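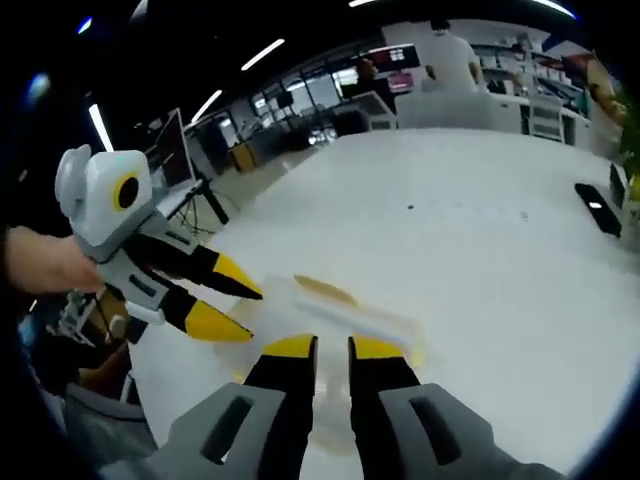

2 min read

Hi Maja,

Kevin Quinlan said you'd like the June update on the container reuse project before your budget meeting, so I'm writing it up while my coffee is still warm. The money from Nouri has gone a lot further than I expected!

We've now collected 165 clear plastic containers from the Hurville and Lodov offices, and 72 of them are already back in use for pens, tape, spare cables and all the other small stuff that used to live in drawers. The rest are waiting for labels (my fault – I ordered the wrong size the first time, and the replacements only came at the end of the month).

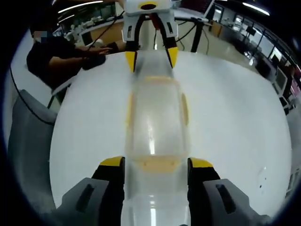

The rounded corners have been a bigger deal than I thought. Food residue wipes right out of them, while the square ones we started with last winter needed a toothbrush and a lot of patience. So from here on I'd like to take only the rounded kind, and Lodov is fine with that. Hurville wants to talk about it first.

Spending is on track. We used roughly half of the supply line, mostly on labels and dish soap, and I moved the leftover van money into shelving. Kevin has the receipts. We did lose 11 containers to cracks, mainly along the rims, and those went out with the regular plastics. 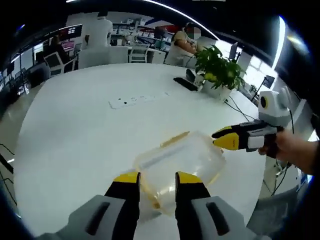 The big white table has been great for sorting, and I'd love to keep it through the fall if the Aseo people don't need the space back. Could you ask them? They answer you faster than they answer me.

Next up is getting the last six shelves labeled, then a short how-to sheet for both offices – one page, I promise. I still owe you the lid numbers too. Lids are a mess, and I'll send those separately once I've matched up what we have.

Talk soon, and thanks again for pushing this through!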